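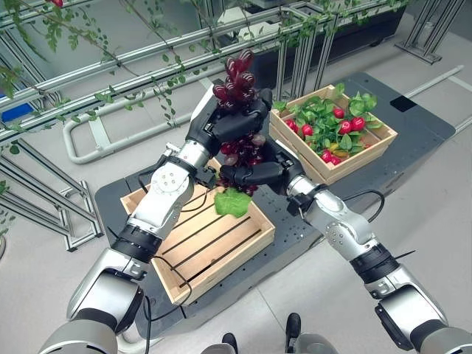
Fig. 7 - Dark red grape bunch, leaf downwards, above the slatted crate.

4. Filling the crates

This section covers the Clindel display crates when used with artificial fruit. For the frame and shelf brackets, see section 3. For fresh produce, see section 6.

4.1 Before you start

Check that each crate is free of splinters and that no slat is loose. Run a dry cloth along the slats and the inside corners. Do not use oil or polish on unfinished wood.

Unpack the fruit and leave it on a clean table until the creases have dropped out of the leaves. In a cold stockroom in January this can take most of a morning. Leaves that stay folded may be straightened by hand.

Caution: Do not use a hairdryer or heat gun on leaves or berries.

4.2 Grapes

1. Place the empty crate on a flat surface with the long side towards you.
2. Hold the bunch near the stem with one hand and support the lower berries with the other. Do not lift it by the leaf.
3. Lower the bunch until the berries rest on the slats, then let go of the stem end last.
4. Turn the bunch so that the fullest side faces the customer. Any bare stem should face the back.
5. Add the second bunch. Dark and light bunches may share a crate, but leave a gap between them for a leaf.
6. Lay a large leaf flat in the gap. Tuck the small leaves under the berries so that only the tips show.

Note: Berries are push-fitted. If one comes off, press it back on to its stalk until it stops. Spare berries are listed as part 298.

4.3 Leafy plants and red fruit

1. Set the plant in the crate and spread the leaves out to the sides.
2. Place the red fruit among the leaves, not on top of them.
3. Keep this crate level. It is not suitable for the angled position.

4.4 Moving a filled crate to the shelf

1. Lift the crate by both short sides.
2. Rest the lower edge in the bracket first, then lean the back of the crate against the support.
3. Check that the bracket lip covers the bottom slat along its full width.
4. Push the heaviest bunch down into a lower corner. Lighter bunches may sit higher up.

Caution: Keep fingers clear of the gap between crate and bracket while the crate is being lowered.

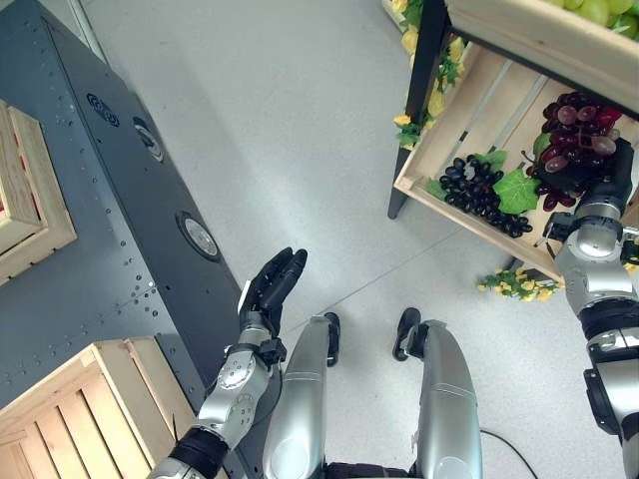 Can the grapes be washed?
Use lukewarm water and a drop of washing-up liquid, rinse, and dry on a towel before putting them back. Do not soak the leaves.

4.5 Taking fruit out

Remove the leaves first and store them flat. Take the bunches out one at a time, starting with the highest.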